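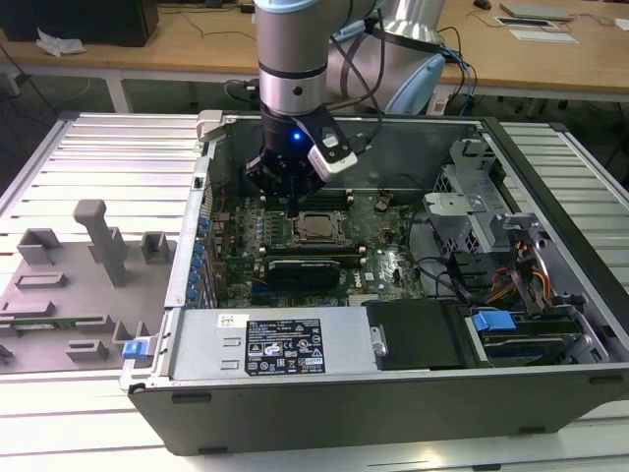 The Memory Bench

The arm got my bench in June, and I got a stool.

I should say up front that I wasn't fired. Everybody at my sister's cookout assumed I'd been fired and kept handing me potato salad in this very tender way. No! I still drive out to Platolow every morning, I still hang my coat on the same hook, and I still spend my day with dead office computers. I just don't put my hands in them as much.

For 7 years my hands were the whole job. A tower comes in, you lay it on its side, pop the cover, and pull whatever's worth selling. Memory first, always. You push the little latches back with your thumbs and the stick hops up at you (I loved that hop, I'm not ashamed of it). On a good shift I could strip the memory out of 300 machines and have a whole conversation about somebody's divorce while I did it.

The arm doesn't do 300. It doesn't do anywhere near that, not yet. It comes down over the board with its blue light on and sort of hangs there above the slots, thinking, and I sit on my stool and think too. When it gets stuck I press a button on the tablet and tell it why it's stuck. The choices are "part," "position," and "other." I press "other" a lot.

The first week I was rooting against it. I'll admit that. A big batch of Dells came in from an insurance office in Pillthorpe, and I picked the ugliest one on the pallet, cables looped all over the place, and I clamped it down and sat back with my coffee like I was at the movies. It went in, bumped a cable, backed out and stopped. I pressed "other" so hard I bent a nail.

Then it did the same thing on the next one, and the one after that, and I started to feel kind of bad. It was going in too flat. I knew exactly what it was doing because I'd done it myself when I was new, and old Naqvi, who had the bench before me, used to smack the table and say, "Tip it, tip it, you're not mailing a letter."

So I wrote that down. There's a notes box under the buttons that I don't think anyone had ever used. I wrote: tip it toward the drive cage first, then come down. I felt like an idiot. I went home.

Two days later it tipped.

I don't know who read my note, or what they did with it. The people at Sindano who look after the software are a phone number to me. But there it was, leaning a little to the side before it dropped in, just the way I do it, just the way he did it. I looked around for somebody to tell, and the next bench was empty. They'd moved those two over to shipping the week before.

That's the part I can't get used to. It's so quiet! I've got all the time in the world to talk now and the divorce stories are all on the other side of the building.

We hit 1,000 machines on Friday's tally sheet, the arm and me together, and the supervisor brought donuts. I ate mine on the stool. Then I clamped in another tower, put my thumbs on the latches for a second, and took them away again so it could get started.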